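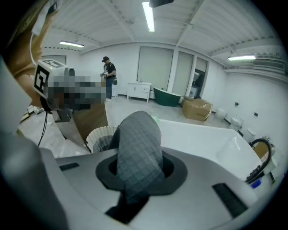 A grey gripper with a dark quilted finger, and an arm in a tan sleeve.

Pilgrims' Mass moves back to the hill chapel

The October pilgrimage to the chapel of St Anne above Flosatberg will end with Mass in the chapel itself this year, for the first time since the roof was closed off. The parish had been using the lower church at Zusness while repairs were carried out, and the walk had been cut short at the bridge.

Fr Gilberto Ticona, the parish priest, gave the news after the evening Mass. He said the building had been passed as safe and that the altar stone, which spent the repairs in the sacristy at Zusness, was back in its place. The old statue of St Anne teaching Our Lady to read will be carried up with the pilgrims, as it was before the closure.

The walk starts from the market cross in Flosatberg at 2 in the afternoon and covers five miles, with stops for the Rosary at three wayside crosses. The last of these, at Cabrera farm, was knocked over in a storm and has been set up again on a new base. The sorrowful mysteries will be said there. In past years they were said at the quarry gate, but the path beyond the gate is now too narrow for a large group to stand. 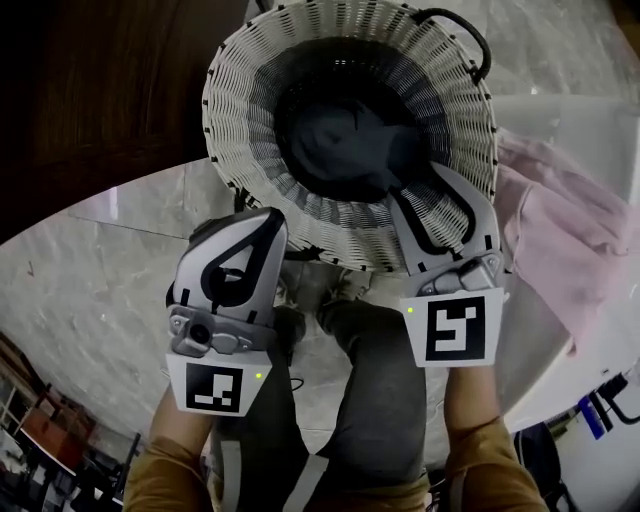

Confessions will be heard in the chapel porch from 3 o'clock for those who come up early by road. Mass follows when the last walkers are in, and ends with the blessing of the sick. The St Anne litany will be sung in the old parish setting, which has not been heard since the chapel shut. Copies of the words will be given out at the cross.

The chapel holds 58 people seated. Chairs will be put out on the grass on the south side, and the doors left open so that those outside can follow the Mass. Anyone who needs a seat indoors should give their name to the parish office beforehand.

Elvira Restrepo, who leads the Zusness choir, remembers walking up as a child with her grandmother. "We went up whatever the weather, and we sang the litany on the last stretch, where it is steepest," she said. "I was out of breath by the second verse. I expect I will be again."

The feast of St Anne falls in July, and visitors often ask why the pilgrimage is kept in the autumn. The parish's own account is that it began as a thanksgiving after a cattle sickness passed from the valley, and that the farming families chose a date after the harvest. A second Mass is said at the chapel on the feast day — a quiet one, with no procession — and that will start again next summer.

There is no parking at the chapel apart from two spaces kept for disabled visitors. A minibus will run from Priteck station to the foot of the hill, and will make the return trip after the blessing. Walkers are asked to bring a torch for the way down. If the path is closed by flooding, the Mass will be said at Zusness at the usual evening time and a notice will be put on the church door there by noon.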